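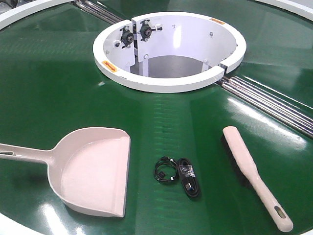 green round table, hub open

beltrat50
Inherited this rotary table at work. Inura on the order sheet, model 3820, that's all I've got. Belt is nice and shiny, weave still shows in the middle. What I want to know is the hub. White ring with a split in it, two black bearings on the inside wall with a plate between them. Do you grease those in place or does the whole ring have to come up? Manual is for the older one, no use.

Jerkley_Jo
In place. Don't pull the ring, you'll be at it till November getting it level again.

offcut
Disagree. We lifted ours on the Delta table. Took a morning, found all kinds of crud under there. Grease gun never gets a straight shot at the back one either.

beltrat50
ok so that's one each lol. Back one is what worries me, it sits a bit higher than the other.

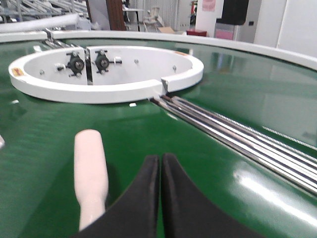

Also the rods. They come out of the gap in the ring and run off diagonal across the belt, and I can't tell if they're meant to be wiped with oil or left dry. Guy before me left no notes. Orange stickers on the rim are tiny, haven't made them out yet.

Jerkley_Jo
Dry. Oil on rods = oil on belt = everything you set on it slides around. Ask me how I know

offcut
Light wipe, then wipe it off again. Bare steel will rust if your shop is anything like mine.

Jerkley_Jo
we're indoors with AC, offcut. not a barn 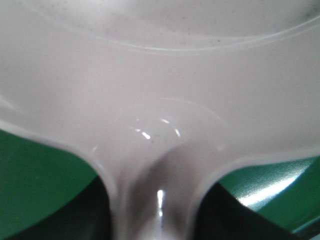
posted by beltrat50, 4:10 pm, post 263

Different question, same table. Pale pieces with the narrow neck — do they go on neck down or on their side? Surface is really smooth and I don't want them scuffed up. Little dark specks on this one too, no idea if thats dirt or in the material.

offcut
Side. And try a damp cloth on the specks before you blame the belt.

mossy3069
Lurker here. Bitar sells a soft ring you can stand them in, neck down. Over 50 bucks for a set tho

Jerkley_Jo
fifty bucks for foam. no

beltrat50
Side for now. Cloth first, then greasing in place, sorry offcut. Will move the cable off before I turn anything.
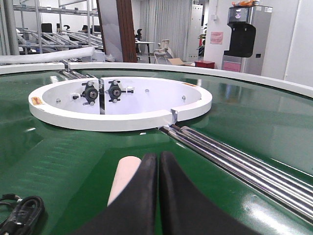
Similar threads
Belt tracking off to one side after a swap
Split hub ring, how tight on the bracket?
Delta table squeals on slow speed (solved)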